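Trimming and aligning gripper demos before training
By Dagim Gidey

Raw recordings from a hand-held gripper need some cleanup before a policy can learn from them. We use Stuton for this, but any tool that reads timestamps will do.

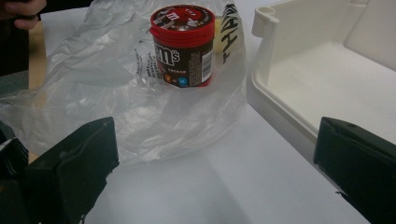

You will need the wrist video, the finger width log and the pose track for each demo. Put all three in one folder per demo and keep the original names. Work on a copy.

Step 1. Check the clocks. Video and pose come from different clocks, so open both and find the first sharp motion in each. Enter the difference as the offset, in milliseconds. If it is over 160, reject the demo and record it again. Large offsets tend to drift as well.

Step 2. Resample. Set everything to 30 Hz. Use nearest-frame for video, linear for finger width, and slerp for rotation. Linear on quaternions looks fine on slow moves and goes wrong on fast wrist turns.

Step 3. Trim the ends. Cut the start to 4 frames before the fingers first move. At the end, leave a short hold after release – the policy has to learn when to stop.

Step 4. Normalize the finger width. Map fully closed to 0 and fully open to 1,000, using the calibration file for that gripper. Mavis Abernathy found two of our early sets sharing one file, and the grasps closed too soon in every rollout.

Step 5. Replay. Run the cleaned file in the viewer at half speed and watch the width curve against the video. The curve should drop as the fingers come together. If it lags, go back to step 1.

When a batch passes, run the export and copy the log into the same folder. Failed demos go in a folder called "rejects" and stay out of the index.

Last updated 11/07/2026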